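June 11, 2024

Donor survey, second pass

Went through the Veltex export again. 2,422 responses on file, 838 of them complete. I don't buy the headline from the first pass, that people who hear about an appeal from a friend give more. Respondents picked their own "how did you hear" answer, months after giving, from a list we wrote. Half of them probably guessed.

The Mowat letter test has the same trouble. Its match offer was capped at $2,000 and we mailed it late, after the regular givers had already sent theirs in. Calling that a weak result is generous. I'd leave it out of the board packet.

Tukow say their de-duping is clean. Found 41 records with one street address and two spellings of the surname. Sent the list back, no reply yet.

To do before September:

1. Re-run the gift averages on complete responses only. Drop the in-kind food gifts, which Wunance logs at a made-up dollar value (same figure for a crate or a single bag of fruit). 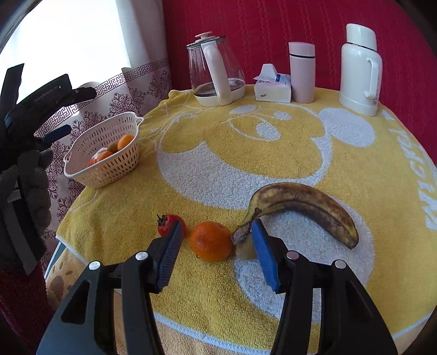

2. Ask Wunance where that value came from. If they can't say, blank the column.

3. Reword question six. "Did our story move you to give?" is begging for a yes.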